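Hand-held gripper: one finger closes later than the other, pads sliding on round fruit

Asked by Lensa Beyene

Hello. I look after two hand-held grippers at Workneh. We use them to pick fruit out of a bowl. Since May, on one of them, the left finger arrives late and the fruit is pushed sideways before it is held. I cleaned the pads with alcohol and it did not help. Should I replace the pads, or is it the linkage? It has done 2000 closings since the last service.

Oldřich Ďurica answered:

Look first at the screws by the finger pivots. If one is looser than the other, its finger has play and comes late. Take the fingers off, wipe the old grease from the pivots, put a very small drop of new one, and tighten both sides the same. After this, close the gripper slowly with nothing in it. The pads must meet in the middle.

For the test I do not use a block. I use a bowl with mixed fruit, because a block forgives too much.
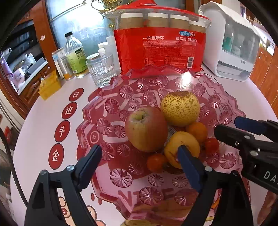

Start with the apple, it is the easiest. Then try something small like a cherry tomato, and close only until it stays. If the pad still slides after the pivots are good, then change the pads, always the two together.

Obsa Negash answered:

just buy new pads, was the same with mine

Comments

Ayana Hadgu: Please do not use alcohol every day. Our pads became hard from it. Warm water and a little soap is enough.

Lensa Beyene: It was the left screw, half a turn loose. Thank you Oldřich. I ordered pads also.

Contact | © Fendura Help | Back to top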